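A few posts on the Torvik pick-and-pack service, which we've had on trial since June. I run the back end of a small takeaway coffee supplier and had to decide whether to keep paying for it. Getachew Belay did the setup with me.

What you get for the monthly fee: one arm, one two-finger gripper, a wrist camera, the Flokidier software licence and remote support. You supply the table, the power and the network. Freight is extra and was not on the first quote, so ask.

The gripper is the part I would look at hardest. Ours has flat black pads edged in green, on parallel linkages. The pads are consumables. A packet of 11 came with the kit and replacements are ordered through Doltell, who handle parts for Torvik here.

Thin cartons are the first job on our list. Lying on their side with the flap out, they give the fingers very little that is square to hold.

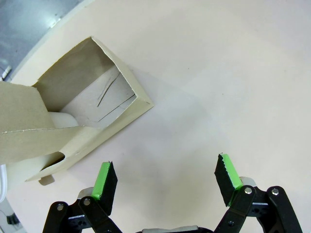

Can you run it without a subscription once the trial ends?
Only in manual mode. The arm will still move from the pendant, but saved tasks and the camera view sit behind the Flokidier licence.

Teaching a task goes like this. You guide the arm through the job by hand, the software records it, and you repeat until it stops asking for more. Torvik suggests 70 repeats for a simple pick. Our cartons took 300 before I was willing to walk off and make a phone call.

Most of that was my own fault. I kept changing the lighting. Getachew made me pick one setup and leave it alone, and the failed picks dropped off the next morning.

Support has been decent. Nahuel Alarcón at Torvik picked up on a Sunday when the licence server had locked us out, and we were running again by lunch. The written manual is poor – half the screens in it are from an older version.

I also had a quote from Clendeo. Cheaper per month, but they wanted a two-year term and their gripper is a suction type. Suction is fine on flat lids. It was no good to us on corrugated board, so I didn't take it further.
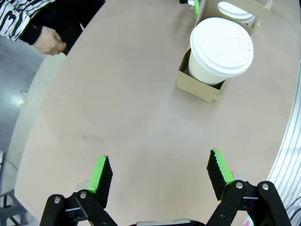
The licence lets you store 2 tasks at the base tier, and the second one we chose was drink carriers. You pay again for a third. Carriers are harder than cartons in my view, mainly because the load can shift. A lidded paper cup on a slight lean in its slot, with another in the slot behind it, is the sort of thing I wanted in the test set, and the sales demo stuck to cups standing straight. Ask for a demo with your own packaging.

Speed: a person is quicker on both jobs. I was told that up front and it matches what I've seen. The case for the arm is the early shift, when I can't get staff for repetitive packing and the work isn't urgent.

Things I'd like fixed. The software logs you out after a short idle period and you lose an unsaved recording. The stop button on the pendant is in a good spot but the speed dial next to it is easy to bump. There is no way to label a failed pick from the phone app, so you have to go back to the desk.

Where I've landed: we're keeping it for another term on the base tier, cartons first, carriers when someone is nearby to watch. I've asked for the freight charge to be put in writing this time.

If you're in food packaging and have used the Clendeo one on board or paper, send me a message. I'd like to hear how the seals hold up.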